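19 mai 2022

Bon, je vous avais promis des nouvelles de mon nouveau boulot « bizarre » (c'est le mot de ma mère), alors les voilà. Depuis mars, je passe mes après-midis à montrer à des robots comment on attrape des choses. Pas en leur parlant, hein ! Je prends une pince dans chaque main, je fais le geste moi-même, et tout est enregistré : l'image, l'ouverture des doigts, la trajectoire. Ensuite Érica Bittencourt récupère mes démonstrations et s'en sert pour entraîner le modèle. Le projet s'appelle Clumasance, ne me demandez pas pourquoi, il y a eu un vote avant mon arrivée.

Au début, je pensais que le plus dur serait les petits objets. Les vis, les bouchons, tout ce qui roule. Eh bien non, ma bête noire, ce sont les peluches ! Un cube en bois, on le serre, il monte, fin de l'histoire. Une peluche, on la serre et elle s'écrase, on croit la tenir et on ne tient que des poils, on la soulève d'un côté et l'autre reste tranquillement couché sur la table.

Notre vedette en ce moment, c'est le dinosaure vert à poils longs. Je l'ai baptisé Kesen et le nom est resté, y compris dans le tableau de suivi. La consigne tient en une ligne : le prendre à deux pinces, le retourner, le reposer à plat. Deux secondes à la main. Avec les pinces, ma toute première tentative a duré si longtemps qu'Erick Kirui est allé se faire un café et l'a bu.

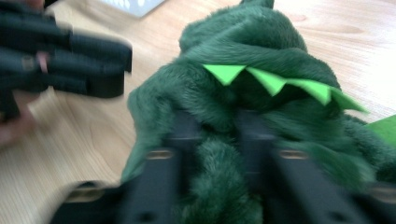
Ce qui m'a débloquée, c'est d'arrêter de viser les triangles en feutrine. On a envie de les attraper, ils sont vert fluo, bien plats, on dirait des poignées. Sauf que c'est mince et que ça file entre les doigts dès qu'on tire un peu. Maintenant je vais chercher une bonne épaisseur dans le corps, j'appuie, je ferme doucement, et seulement après je m'occupe de l'autre main. Erick dit que je fais ça comme si je changeais une couche – je le prends comme un compliment.

L'autre chose à apprendre, c'est de ne pas tricher. Quand la prise est mauvaise, le réflexe est de rattraper le coup avec le petit doigt ou avec le coude (si, si). Interdit ! Le robot n'a pas de coude. Par contre, lâcher, se replacer et reprendre, c'est très bien, Érica adore ces essais-là. J'ai mis des semaines à ne plus les jeter.

On en est à 283 démonstrations pour Kesen seul, et 3961 tous objets confondus. Je fais des séries de 50, puis pause obligatoire, sinon les poignets protestent. D'ailleurs si quelqu'un a de bons étirements pour l'avant-bras, je suis preneuse, les miens viennent d'une vieille vidéo de tennis.

La suite, ce sont les torchons. Erick en a déjà rapporté une pile et il avait l'air beaucoup trop content.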